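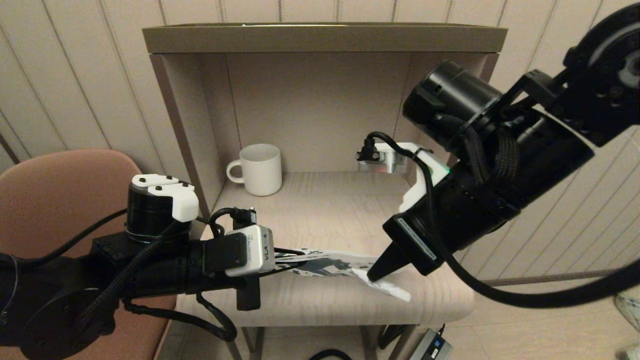 White ribbed mug on the cabinet shelf, handle to the left.

Dandham council wants us all to give up the kettle. Well, to boil "only what you need". There's a leaflet. It came through my door twice. 1/

The leaflet says a careful household could save 400 litres of water a year. Could. Careful. No source, no working, and a cartoon teapot where the footnote should be. 2/

I asked at the library drop-in where the 400 came from. "The Raudsepp study." Fine, I went and found the Raudsepp study. It's 5 pages long and it's about office urns. 3/

Urns! Most of us in Nundmont don't run an urn. 4/

Meanwhile the main under Dalar Street has been weeping into the gutter for weeks. I've reported it on the website. I got a reference number and a survey asking how satisfied I was with the reference number. 5/

I don't mind being told to waste less. I already fill to the line, mostly because the kettle is slow. What I mind is 1000 glossy leaflets and a leak you can hear from the bus stop — and I'd like to know which cost more. 6/

Next "water conversation" is in February, apparently. Tea provided. I'll be asking what they boil it in. 7/7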